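Jaws, springs and one pair of jeans

2021-06-26

The parts finally came from Derkis on Tuesday, so the great gripper project has moved off the workbench and onto the bed. The workbench is hard and flat and flatters everything. A plush blanket grabs the cloth back, and I wanted to lose a few arguments before I let a motor anywhere near this.

The goal is the same as it was in November: a machine that folds a pair of jeans. Wellington Brandão, who I share workshop rent with, says I could have folded every pair in the neighbourhood by now. He's not wrong, but he also owns an automatic cat feeder and no cat.

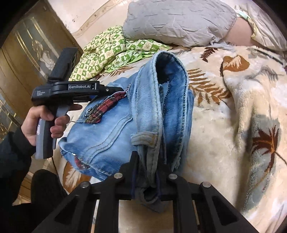

A gripper on either side, and the waistband standing up to both of them.

Waistbands are the stiff bit. Everything I read on the Modise forum was about towels, and a towel is a rectangle with no opinions. Denim has seams, zips and a memory. Close the jaws a bit too far in and you've got a fistful of three layers, which is fine for lifting and hopeless for laying flat again.

I ran 117 grabs by hand before I changed anything, writing each one in a notebook as "good", "meh" or a word my mum reads this blog so I won't repeat.

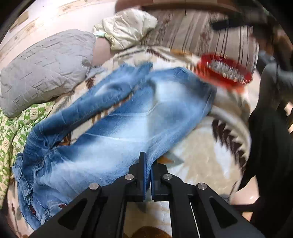

The edge pinch is the one I care about most. Come in low, take a single fold, drag. My plan for the motor version (working name Ornenum, don't ask) is to have it do nothing else for the first month. Hems can wait. So can pockets, which catch on everything and for which I have no plan at all.

I also tried a stiffer return spring from the Fuline kit. It let go more crisply and made my hand ache by grab 20, so the old one's back in. My favourite colour of spring, too, if that counts for anything. 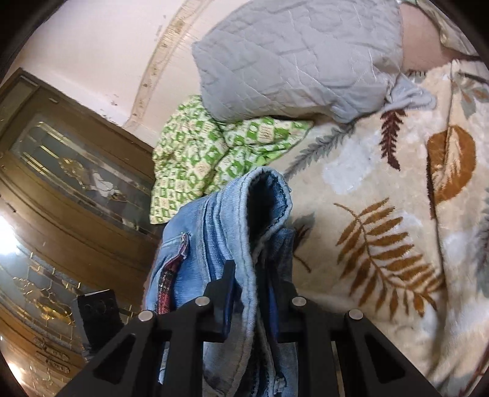 Cuff on top, zip down the side, the rest dangling.

Tally with the original spring: almost 100 good ones. I'm still deciding whether "good" should include the ones where I'd already said sorry to the jeans. Next job is the mount, and then a motor, if Derkis ever answers my email about the bracket holes.

2 comments | 123 shares

We use cookies to remember your preferences. OK

Contact | Copyright, all rights reserved | Back to top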